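Filed under: Food Retail and Local Trade

Chapter 4
Selling at a Farmers' Market

Most small growers sell their first crop close to home. A farmers' market lets them do it without a wholesaler, a warehouse, or a long contract. The grower pays for a stall, brings the goods, and keeps what is left after costs. This chapter looks at how stalls are priced, how stock is planned, and how a market sets its rules.

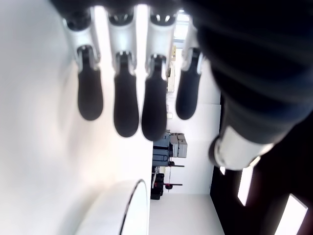

Who decides what may be sold at a market?
The market operator does, within state and local food law. Most operators publish a list of allowed goods and update it once a year.

We will follow the market at Skenby through the chapter. It opens in March with 76 stalls and draws more than 4,000 shoppers on a good morning. Oanh Ninh sells greens and herbs there. Her stall costs $200 a month, and she pays it whether or not she sells out. Costs of this kind are called fixed costs. Bags, fuel, and seed are variable costs, which rise and fall with the size of the harvest.

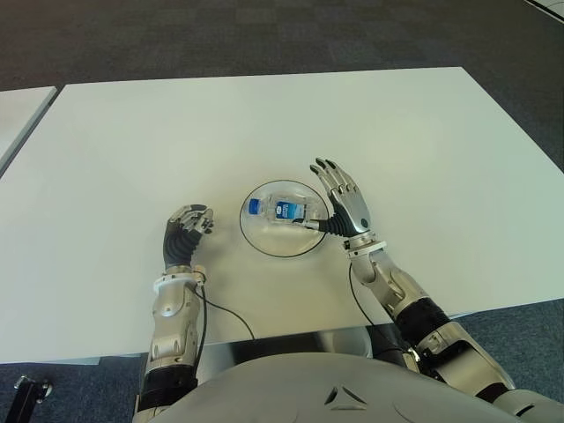 Ninh sets her prices the evening before, after checking what she has picked. Nestor Aquino, who grows squash two rows over, keeps one price all season and cuts it in the last hour. Both methods can work. Section 4.2 compares them using sales records from the two stalls.

Perishable goods need a plan for what does not sell. At Skenby, unsold produce may go to a processor such as Brondetti, which pays less per pound but takes mixed grades.

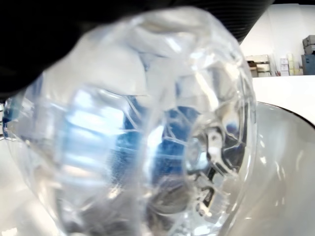 Figure 4.1 Clear plastic seen at close range.

Before reading Section 4.1, review the terms "margin" and "turnover" from Chapter 3.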